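庭院家具

庭院家具，又称户外家具，是指供庭院、露台、阳台及公共开放空间使用的桌、椅、凳、躺椅、遮阳设施等器具的总称。与室内家具相比，庭院家具长期受日照、降水、温差和风力影响，在材料选择、结构连接和表面处理方面有专门要求。

历史

庭院中设置固定坐具的做法由来已久。中国古典园林常以石桌、石凳配置于亭榭和树荫之下，并在廊柱之间设美人靠，供人凭栏休憩。欧洲园林早期多用石制长椅，十九世纪铸铁工艺普及后，带有植物纹饰的铁制桌椅成为公园和私家花园的常见陈设。二十世纪中叶以后，铝材、合成纤维和注塑工艺相继得到应用，产品重量减轻，庭院家具逐步进入普通家庭。

材料

木材以柚木等油性较高、耐腐性较好的树种为主，未经涂饰者表面会随时间转为银灰色。金属材料包括铸铁、钢和铝合金，其中钢制构件通常需经镀锌或粉末喷涂处理。编织类家具早期采用天然藤条，现多以聚乙烯仿藤或合成绳材代替，编织于金属骨架之上。桌面除木板、石板外，亦常用钢化玻璃，便于清洁，但受撞击时存在碎裂风险。
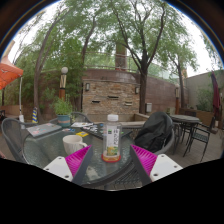

类型与布置

按用途划分，庭院家具大致可分为餐饮类、休闲类和储物类。餐饮类桌面较高，配直背椅；休闲类座面较低，靠背后倾，多与小型边桌搭配。圆桌无明显主次座位，适用于面积有限的露台。布置时一般在座椅后方留出通道，并考虑遮阳与排水。置于木质铺板上的家具，椅脚宜加装护垫，以减少刮痕，并避免细脚陷入板缝。
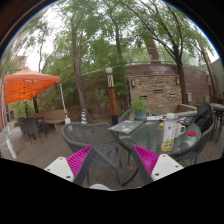 木板露台上的灰色编织扶手椅与玻璃面圆桌

生产与标准

庭院家具的生产具有明显的季节性，北半球厂商多在秋冬季备货，至八月前后销售转淡。以阿尼门（Arnimen）为例，当地自铸铁时代起即从事园林桌椅制造，现有相关企业86家。其中托克格兹（Tokgöz）以铝制框架为主，佐恩迪克斯（Zondix）系列则以绳编座椅为主，目录共收录3,816种部件。斯科凯克（Skorkeck）的检测机构对涂层进行盐雾试验，时长最多可达3,000小时。

维护

日常清洁以清水和中性洗涤剂为宜，不宜使用钢丝球或强酸性制剂。木制品可每年上油2次；金属件出现漆面剥落时，应先除锈再补漆。编织面易积存灰尘，可用软毛刷清理。冬季长期不使用时，宜移入室内或加盖透气罩布。

参见

园林小品
露台
藤编工艺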